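Service > Tickets > Naturstein > 3358

14. November 2024, von Ailsa Geddes

Kunde Jeladau meldet: Granitplatten Lieferung Suddale, 4 Stück mit dunklen Rändern nach Verlegung. Format 54 cm, poliert. Charge vom Oktober. Verdacht erst Kleber, dann Imprägnierung.

Fugenmörtel geprüft, ok. Kleber war grauer statt weisser, also Verfärbung warscheinlich von unten. Rückfrage an Werk Wollgate läuft. 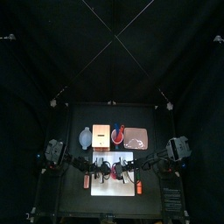
Antwort Wollgate: Platten ab Werk nicht imprägniert. Kunde soll 25 Tage trocknen lassen, nichts auftragen, dann neu beurteilen. Ersatzplatten vorerst reserviert, gleicher Block. Ticket bleibt offen.

Kommentare

Hamish Haldane: Hatten wir auch, bei uns gings nach dem Trocknen fast ganz weg.

Bauerfeind: Welcher Kleber genau??

Ailsa Geddes: Reiche ich nach, Kunde sucht noch den Sack.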